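Clearing the bench of odds and ends: tips from my workshop
Posted by Ubaldo Russo, Monday, October 23, 2017

Every house I've lived in has had a surface where the little jobs go to wait. Mine is the marble-look bench in the workshop, which my better half chose because it matched the lavender-grey walls (I wanted plain grey, I lost). It's a lovely bench until you've got a tap, a remote, a network switch and half a toolbox on it. So I've got into the habit of doing a proper sort-out, and a few of you have asked how I go about it. Grab a cuppa.

Start with the tools, not the junk

I used to begin with the broken stuff and get sidetracked within five minutes. Now I deal with the tools first, as they're the bits I know the home for. Screwdrivers go back on the rack by the door, T-handles in the top drawer, and anything I'll need for the next job stays out. My small green-handled screwdriver nearly always gets to stay. It does battery covers, terminal screws, the lot.

Veined marble patterns are shocking for losing things on, by the way. Anything small and pale just melts into it, and I once spent a whole Saturday arvo looking for a spacer that was right under my nose. Run the flat of your hand over the bench before you wipe it down.
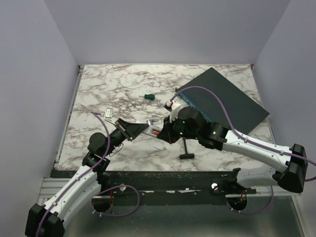
Taps and plumbing bits

I keep old taps if the chrome is still good. A chrome tap with a bit of life in it will do for a laundry tub, the shed or the outside sink at the in-laws', and they aren't cheap new. Lay it on its side to work on it so it isn't balancing on the spout. Then check the thread with your fingernail, all the way round, feeling for burrs or old tape. I pick the tape out with a wooden skewer and finish with a toothbrush.

For limescale I wrap the spout in a rag soaked in white vinegar and leave it for 25 minutes. Rinse it well afterwards and dry it straight away, and don't be tempted to leave it overnight — I did that in May with a cheap one and the finish went cloudy. And please keep vinegar off real marble! Mine is only a pattern but I still do this part over a bucket. 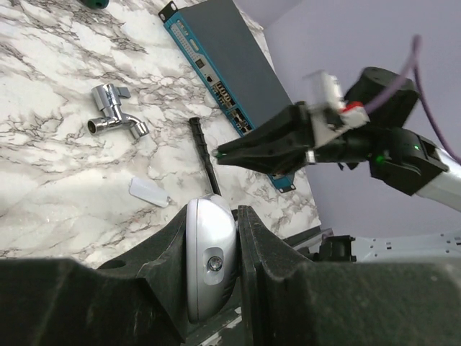

While you've got the bucket out, drop the aerator in there too if yours unscrews. Grit hides behind the mesh and it's usually why a tap sprays sideways. A dab of plumber's grease on the thread before it goes away in the cupboard and you won't be swearing at it next year.

Remote controls

I do these on the same day because the gear is already out. Turn the remote over, press the latch and take the cover off. Batteries out, even if it's working fine. If you see white crust on the contacts, use a cotton bud barely damp with vinegar, then a dry one, then leave the cover off for a few hours. For the seam round the battery cover I use a dry toothbrush, and a wooden toothpick for the stubborn gunk. I've tried a spray called Sanna on the casing and it was all right, but a microfibre cloth with one drop of dish soap did just as well for a lot less.

Any remote going into storage gets a strip of masking tape on the back with the room written on it. We had 4 in a drawer at one stage and not one of us could say which went with what.
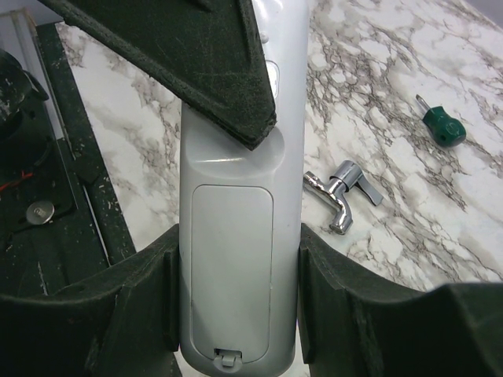

Oretti wrote in after my last page on this: "I put the batteries in a little zip bag and tape the bag to the remote. If they leak, they leak in the bag. Also, try a pencil rubber on the contacts before you go near vinegar, it takes light tarnish straight off."

Good one, and I've pinched it. The rubber does leave crumbs though, so give the compartment a tap upside down and a puff of air afterwards.

Network gear and anything with ports

I picked up a rack-mount switch for the cupboard under the stairs, and they're awkward beasts to have on a bench. They're long, the mounting ears stick out at the ends, and those ears will happily scratch whatever they're dragged across. Lift it with two hands, or put an old tea towel under it if it's going to be there a while.

Dust the ports with a soft dry paintbrush, holding the front tilted down so the fluff falls out. No wet cloths anywhere near it. Put the rack screws in a jam jar with a label the minute they come out.

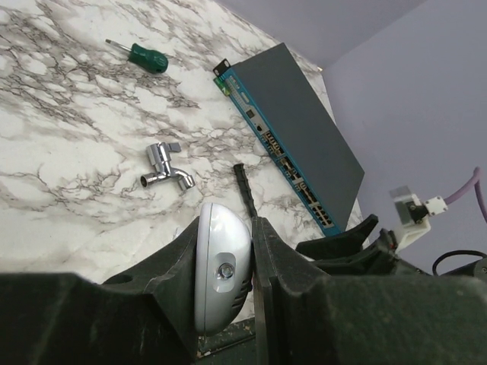 Finishing up

Wipe the bench with warm soapy water, then again with plain, then dry it with an old T-shirt. Whatever hasn't got a home by now goes in a shoebox with the month on the lid, and if I haven't opened it in 2 months it goes to the tip shop or the e-waste bin. Batteries go to the drop-off at the supermarket, never in the kitchen bin.

Next time I'll get on to drawer dividers, if I ever finish cutting mine.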